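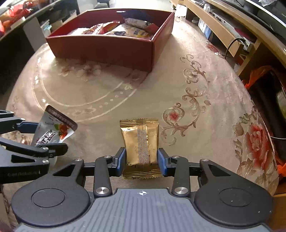 職場の相談記録を家で整理・保管するコツ

上司や同僚の言動について社内の窓口や労働組合に相談すると、思ったより早く紙がたまります。自分のメモ、メールの印刷、窓口からの返事、受診したときの領収書。食卓の隅に積んでおくと、面談の前の晩に必要な一枚が見つかりません。このページでは、家にある文具と引き出し一段でできる整理の手順をまとめました。法律上の判断や申し立ての進め方は扱いませんので、そちらは弁護士や公的な相談窓口に確認してください。

用意するもの

・綴じノート 1冊(ルーズリーフは避ける)
・黒の油性ボールペン 1本
・ふた付きの書類箱、またはA4が平らに入る引き出し
・クリアファイル 10枚
・見出し用のラベル
・封筒 大小数枚

ノートは罫線の入った普通のもので構いません。ページを抜き差しできないことが大事で、表紙の色や値段は関係ありません。鉛筆と、こすると消えるペンは使わないでください。消えるペンは夏の車内や暖房器具のそばに置いただけで字が薄くなります。

ノートの書き方

1. 表紙の裏に書き始めた日を入れます。氏名は書かず、イニシャルにしておくと置き忘れたときに困りません。

2. 1件につき1ページを使います。余白が出てもそのままにして、次の件は新しいページから書きます。

3. 上から順に、日付、時刻、場所、その場にいた人、言われたこと、されたこと、自分がどう答えたか、を書きます。時刻がはっきりしないときは「昼休みの前」「朝礼のあと」で十分です。

4. 言葉は聞いたとおりに「」で囲みます。要約した部分は囲みません。あとで読む人が、どこまでが発言そのものかを区別できます。

5. 感じたことは最後に一行あけて書きます。眠れなかった、翌日休んだ、なども同じ欄です。

6. 書いた日を右下に入れます。出来事の日と書いた日がずれても問題はありませんが、ずれていることがわかるようにしておきます。

間違えたら二重線を引き、横に書き直します。修正テープは使いません。あとから思い出したことは元のページに書き込まず、新しいページに「〇月〇日の件の追加」と見出しをつけて書きます。

何か月か前のことをまとめて書く場合も、やり方は同じです。一日で全部書こうとすると日付が混ざりやすいので、去年の手帳や勤務表、通勤定期の履歴などを横に置いて、思い出せるものから一件ずつ進めてください。7月の暑気払いの席でのこと、というように行事と結びつけると日が特定しやすくなります。

クリアファイルの分け方

10枚のうち6枚を次のように使い、残りは予備にします。

ファイル1 会社とのやりとり(通知、返答、面談の案内)
ファイル2 組合とのやりとり
ファイル3 メールやチャットの印刷
ファイル4 勤務表、給与明細の写し
ファイル5 受診の記録、領収書、診断書の写し
ファイル6 就業規則や相談窓口の案内など、参考にする紙

中身は新しいものを手前に入れます。ホチキスで留めてあるものは外さないでください。何枚かの紙が一組だったことは、針があるからわかります。付箋は糊が残るものがあるので、見出しはファイルの外側に貼ります。

受け取った封筒も捨てずに、中の紙と一緒に入れておきます。消印の面が見える向きにしておくと、届いた時期を確かめるときに楽です。

感熱紙の扱い

領収書や駐車券、コンビニで出した控えの多くは感熱紙です。台所のコンロの近くや窓際に置くと黒ずんだり、字が消えたりします。受け取ったその週のうちに普通紙にコピーし、原本と写しを別の封筒に入れてください。原本の封筒には柔らかいビニールのケースを使わないほうが無難です。長く触れていると印字が薄くなる場合があります。

糊づけもやめておきます。ノートに貼りたいときは、貼るのは写しのほうにします。

画面の記録を紙にするとき

スマートフォンのチャットは、相手の名前と日付の両方が入る位置で画面を保存します。長い会話は少しずつ重なるように保存し、前の画面の最後の一行が次の画面の最初に来るようにします。印刷したら裏に鉛筆ではなくボールペンで通し番号を振ります。

元のデータは消さないでください。印刷が終わったから端末を買い替える、というときは、先に移し替えを済ませて、開けることを確かめてからにします。

音声がある場合は、ファイル名を日付と場所だけの短いものにします。書き起こしは全部でなくてもよく、何分何秒から何が聞こえるかをノートに一行ずつ書いておけば、探す時間がかなり減ります。

会社の書類を持ち帰るときは注意が必要です。顧客の情報や他の社員の人事資料が入っているものは、持ち出したこと自体が問題にされることがあります。迷ったら手をつけず、書類の名前と保管されている棚だけをノートに書き、相談先に聞いてください。

箱と置き場所

書類箱は水回りと暖房器具から離れた、床から少し高いところに置きます。流しの下と洗面台の下は湿気が多く、紙が波打ちます。押し入れなら上の段の手前側が向いています。我が家では布類の棚の一段を空けて、以前からあったTredhamという名前の入った菓子の空き缶に小さい控えを入れ、大きいものは隣の紙箱に立てています。

乾燥剤は一つ入れておけば足ります。お菓子の袋に入っていた小さいものは寿命が短いので、使うなら季節の変わり目に取り替えてください。石灰の乾燥剤は水に濡れると熱を持つため、紙の箱には入れません。

同居の家族に見られたくないものは、箱の外側に「家電説明書」と書いておく方法もありますが、家族が本当に説明書を探しに来ることがあります。鍵付きの引き出しがあればそちらが確実です。鍵は箱と同じ部屋に置かないでください。

写しをどこに置くか

原本は家、写しは別の場所、と分けます。実家や信頼できる友人宅が候補になります。会社のロッカーと、会社から貸与されたパソコンには置きません。会社のアカウントにつながったクラウドも同じ扱いです。

写しを渡した相手と渡した日は、ノートの最後のページに一覧にします。組合の担当者、弁護士、医師と、渡す先が増えるほど、どれが最新かわからなくなります。

一覧の書き方(見本)
渡した日/渡した相手/ファイル番号/枚数/返却の有無

面談の前の日にすること

・ノートの該当ページに紙のしおりをはさむ
・持っていくものは写しだけにする
・伝えたいことをA4一枚に大きめの字で書く
・聞きたいことを三つまでに絞る
・充電、筆記具、飲み物、ハンカチをかばんに入れる

面談が終わったら、帰りの電車や喫茶店でその日のうちにノートを書きます。誰が出席し、何を言われ、次はいつまでに何をすると決まったのか。家に着いてから夕食の支度を始めると、細かい言い回しは抜けてしまいます。

週に一度の片づけ

毎日開けると気持ちが休まらないので、曜日を決めて週に一度、10分だけ箱を開けます。その週に届いた紙をファイルに入れ、感熱紙をコピーに回し、ノートの書き漏れを確かめたら閉じます。時間が余っても読み返しません。読み返すのは面談や書類作成の前だけにすると、家での時間と分けやすくなります。

終わったあとの保管

話し合いがついたあとも、すぐには処分しません。合意書や通知書は他の重要書類と同じ場所に移し、メモや写しは箱ごと口をテープで閉じて、閉じた日を書きます。どのくらいの期間残すかは、担当した人に聞いて箱のふたに書いておきます。

処分するときはシュレッダーにかけ、細かくした紙は中身が見えない袋に入れて出します。家にシュレッダーがなければ、名前と会社名の部分を先に切り取り、水に浸してから丸めて可燃ごみに混ぜます。預けていた写しも、一覧を見ながら一つずつ返してもらってください。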